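4 January 2022

I slept badly and woke up before the alarm, so I made coffee and decided that the kitchen must be cleaned today. It was long overdue. All of December we only moved things from one place to another place, and called it tidying.

I started with the refrigerator. There was half a jar of mustard with no date I could read, a bowl of beets from the holiday, and a piece of cheese which I cut smaller and smaller until nothing good was left. The beets I ate for breakfast, standing up. I washed the glass shelves in the sink with hot water, and one of them would not go back in. I pushed, I turned it around, I said some words in my own language. Then I saw that it was upside down.

Kyung-tae called in the middle of this. He wanted to know if I could take his shift at Golano next week, and I said yes before I thought about it. It will be two evenings. I don't mind the work, but the bus back from there is terrible in winter, and I have only the thin gloves now. He also told me that Josefien has moved to the new apartment, the one near the water, and that she still has my big soup pot. I had forgotten about the pot! I was blaming Aleksi for it, in my mind, since the fall. I should be a little nicer to Aleksi.

After the call I did the shelf above the stove. It had that sticky dust which is half grease and half something else. I used baking soda and an old dish towel, and it took 90 minutes for one shelf. My mother would do it in 10. But she would also do it every month, and this is the difference between us.

Then the drawer. Every home I have lived in had such a drawer, where you put a thing when you don't know where it lives. I found a key that fits no door, a candle, rubber bands that broke when I touched them, and the receipt from Histar for the kettle. The kettle died long ago. I kept the receipt for a moment in my hand, as if I could still take it back to the store, and then I put it with the paper trash.

Lunch was rye bread and eggs. Reijo wrote to ask how my resolutions are going. I answered that I have only one, to be in bed before midnight, and that I have already failed it. He sent back a picture of his skis.

In the afternoon I came to the part I like least, the small things. Cloths, sponges, packets. With big things it is easy to decide. A broken chair is broken. But a cloth can be old and still be good for the floor, and a sponge can have one more week in it, and so you keep them all and soon you have a heap. I put everything together on the blue table, with the big black bin close against it, and told myself that each piece must go somewhere before dark.
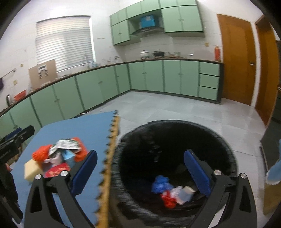 The orange thing, knitted or maybe only fuzzy, was the hardest. I don't remember who made it or for what, maybe it was Josefien's first try with wool. It is ugly and I like the color very much. The white cloth with the dark green pattern I know well, it came with me from the old apartment. I decided to keep the two of them. The pale yellow block, some kind of sponge I think, had to go. I felt a small guilt about it, I admit, and after that the guilt was gone and I went on with the rest.

Valtteri came by at five to return the ladder. He looked at the kitchen and said, "Are you moving out?" I took this as a compliment. We drank tea and he told me a long story about his cousin and a parking ticket, which I did not follow completely, because he speaks so fast when he is angry for other people. I understood that the cousin was right – or at least that he paid in the end.

Now it is evening and my back hurts in a place where it did not hurt before. I still have to wash the floor, but I will leave it for tomorrow. I must also write to Josefien about the pot, in a friendly way, and ask about the apartment first. And buy sponges.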